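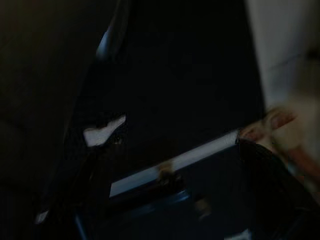

Growing the Putov bean again had been on Évan Leclerc's wish list ever since his grandmother's last jar ran out, and he says he still can't quite believe you can now borrow it from a drawer, free, like a library book.

HOLETTI SEED LIBRARY OPENS ITS DRAWERS TO MAIL BORROWERS

The Holetti Seed Library is thrilled to announce that its full collection will be open to gardeners by mail starting this September. Until now you had to come in on a Friday afternoon and sort through the drawers yourself, which was great fun if you lived nearby and not much use if you lived two ferries away.

The collection has grown to 200 varieties, nearly all of them vegetables, beans and herbs that home gardeners in the region have been saving on their own for years. There are short-season tomatoes, a purple-podded pea that climbs anything you put near it, hardy kale, three kinds of soup bean and a very good pickling cucumber. And yes, the Putov bean (a cream-coloured pole bean with a maroon eye, wonderful with onions) is in there too!

"People keep asking me what the catch is," said Leclerc. "You grow it, you eat most of it, and you let a few plants go all the way to seed. That's it. My neighbours think I've forgotten to pick my beans."

Borrowers gave out and brought back so much seed last season that the library begins the mail program with 2280 packets ready to lend. Each household can borrow up to 7 packets a year. Beans, peas, lettuce and tomatoes are marked as easy, and first-time savers are encouraged to begin with those. Squash, corn and beets cross with whatever is flowering down the street, so they come with a longer sheet on spacing and hand pollination.
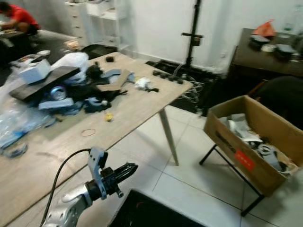 Blue tape and plastic bags on a wooden table.

Along with the mail program comes the Flollasitz Growing Guide, a booklet named for the valley where the library's oldest lettuce was grown. It covers when to stop watering, how to tell a dry pod from one that only looks dry, fermenting tomato seed in a jar (smelly, but worth it) and how to label what you've saved. The labelling chapter is longer than you might expect. Anyone who has planted a mystery squash and ended up with a yard full of gourds will know why.

The guide was paid for by a grant from the Rampersad Fund, which also covers postage for school gardens. Teachers can ask for a class set of bean seed, chosen to sprout quickly on a classroom windowsill and be ready to move outdoors before the end of the school year.

"I sent for the lettuce and the pea," said Leclerc. "The lettuce bolted in the heat and I was annoyed for a day, and then I remembered that's how you get the seed."

Returned seed should be fully dry and packed in paper, with the variety name, the year it was grown and a line on how it did. Notes on flavour are very welcome. So are notes on failure, as a variety that sulks by the coast may be perfectly happy inland, and the catalogue is updated with growers' comments every winter.

How to borrow

Paper catalogues and request forms are available at the library counter or by mail. Seed requests open at 9 a.m. on the first day of September and are filled in the order they arrive. Garlic and seed potatoes are not part of the mail program and can still be picked up in person on Friday afternoons.

Media contact: Holetti Seed Library, front desk. Growers are available for interviews, preferably after the morning watering.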